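Subject: Re: [daltwood-users] Bowl turns in the fingers after lift
From: list member, Nutura cell

Hello all,

I write again about the gripper setup in our simulated kitchen cell, the one built on the Daltwood package. In August I changed the finger pads and after this the bowl began to rotate during the lift. Thank you for the answers so far.

One earlier message said:

> Please check where the fingers meet the wall before you
> touch the friction value. If one finger comes in too low,
> the bowl will turn whatever number you write there.
> Also look from the wrist camera and not only from outside.

I did this. The wrist view is attached, with the fingers at the white wall of the bowl. 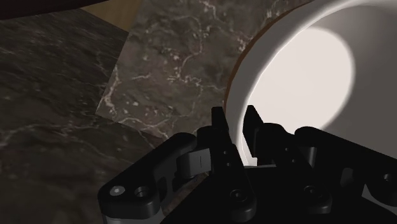 Kälin replied that the contact points are the first suspect, but that the solver step should be checked too, and asked if the physics still runs at 1000 Hz after the update. With a slower step the pads sink into a thin wall and then push it away, and this looks very much like bad friction.

I looked, and the update had put it back to the default. So I had two faults at the same time and was fixing only one. My notes, maybe useful for another person with the same cell:

1. Set the physics rate again after every update. The Daltwood installer overwrites the file without a warning. I now keep a copy in the Zodosska folder.

2. Reload the pad geometry and check that both pads have the same offset. Mine differed by 2 mm.

3. Close the fingers on the rim with low force first, then raise the force to 12 N. Do not start with the full value.

4. Lift the bowl above the boxes and stop there. I compare the fingers on the rim with the wrist view. The outside view shows the bowl over the orange box, with one finger inside and the other against the outer rim.

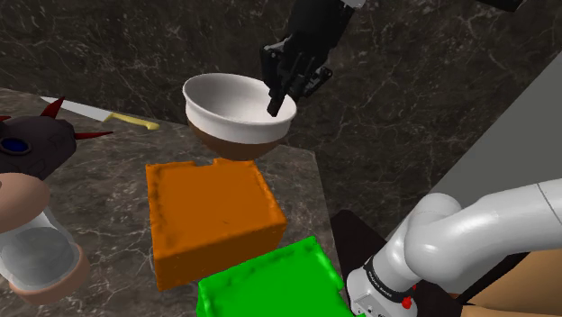 5. Save the joint values at this stop, so the next check begins from the same pose.

I still have one question. When I reset the cell, the left finger opens a little later than the right one. Is this the mimic joint, or must I set the damping for each side separately? The manual has only 2 lines for this and I do not understand them well.

Best regards from the Nutura cell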